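Open day at the Vandenberghe knitting works, Presten

I went to this one expecting to be sold something, and I was. The flyer promised a "behind the needles" morning in December, doors at 9, coffee included. Parking was 7 dollars, which the flyer left out.

Vandenberghe makes children's winter things under the Ovis label: hats, scarves, and mostly gloves. We were a big group for a narrow hallway. Roel Claeys, who has run the knitting floor since 2000, took us around and shouted over the machines. I caught maybe half of it. He said a pair goes through 75 checks before it leaves the building. I asked what they were and he got as far as "seams, cuffs, length" before we had to move on. I would like to see that list.

After the floor they took us to the finishing room, which was quieter and a lot more interesting. Long pale wood tables, good light, and you could finally look at the product up close. The style they were pushing was the shark glove, blue with a zigzag of teeth and two round eyes.

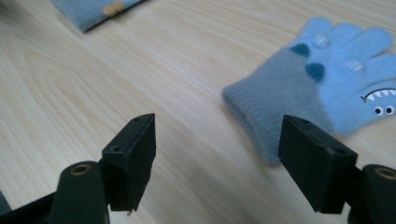
I'll give them the cuff. It's a grayer blue than the hand, ribbed, and it seems like the part that had the most thought put into it. My nephew loses gloves because they slide off, so a decent cuff matters to me more than a face does. The fuzzy yarn I'm less sold on. It looks great on a table. Put it through a month of wet snow and a school coat hook and I suspect you get something closer to felt. I said so to Kurniawati Chin, the designer, and she told me they wash-test everything. She didn't have a washed pair with her. For a company that tests everything, that seems like an easy thing to bring to an open day.

She was better on the decorations. Her view is that small kids pick gloves by the animal and parents pick by the price, and the job is to keep both of them from walking away. Fair enough.

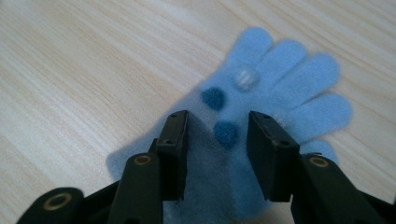 The dark teal dots are what I'd worry about. Kids pick at anything round and fuzzy. I asked how they are attached and got a long answer about comfort, which wasn't the question. Somebody behind me asked if spares were sold and the answer was no.

We ended in the shop, of course. The "open day price" was the same as the one I'd seen in the Uvuvton outlet across town. I bought one pair for my nephew anyway and will report back in spring if both gloves are still around. Coffee was fine. Skip the intro film, go straight to finishing if they let you, and park on the street.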